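From: Gunther Diekmann
To: brotdale-allotments
Subject: Re: [brotdale] Fruit cage netting, again

On the evening of the last meeting, Hagedorn wrote:

> Before we commit to 200 metres of the finer netting I'd like to hear
> from anyone who had it on last summer. My own feeling is that the
> birds get in whatever we do, and that the money would be better put
> towards the water tank. Also, could whoever has the long ladder please
> say so. I am not cross, I just want the ladder.
>
> Hagedorn, plot 14

I had the finer netting on last summer, so I suppose that makes me the expert witness.

It kept the blackbirds out. It also kept out the bees for most of April, as I had put it up early in a fit of efficiency, and my gooseberries were a poor show in consequence. If you buy it, leave the sides rolled up until the flowers have set. The instructions say this quite clearly on the back of the packet, where I found it in July.

The coarser stuff we have now is fine for anything up on canes. Raspberries I wouldn't bother netting at all. There are always more than I can eat and the birds seem to prefer currants anyway, which shows better taste than I'd have given them credit for.

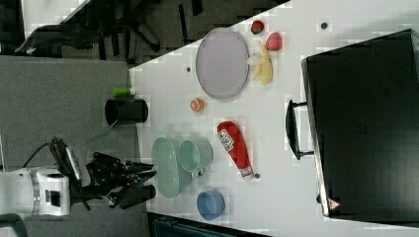
Strawberries are the real argument, to my mind, and they don't need a cage. Mine are the old Vurkine runners that came over from the Lollville site, and they sulk under anything taller than knee height. I use hoops and an offcut, pegged down hard on the windward side. Size is the usual complaint with Vurkine, and the toy strawberry up there by the peach is small enough to pass for one of mine in a dry June. The flavour makes up for it, provided you get to them before the slugs, on whom netting of any grade has no effect whatever.

On the money: the quote I saw for the finer netting was 2866 including the posts, and I'm told the tank would be nearer 3000 by the time it has a base to stand on. I don't see that we can do both this year. If it came to a vote I'd go for the tank, with a whip-round for enough netting to patch the holes along the lane side, where a pigeon has been coming and going like a lodger with his own key.

Two smaller things while I have the keyboard out.

The posts at the far end of the cage are rotten at the foot. I leaned on one to tie my boot and it came with me. New netting on those would last until the first proper wind, so whatever we choose, please can the posts be looked at first.

And could people stop dropping the bindweed on the shared heap. It grows there. It is growing there now, and has reached the tap.

I haven't got the ladder. I had it in the autumn and passed it over the hedge to the plot with the blue shed, and got a very nice marrow in return.

Gunther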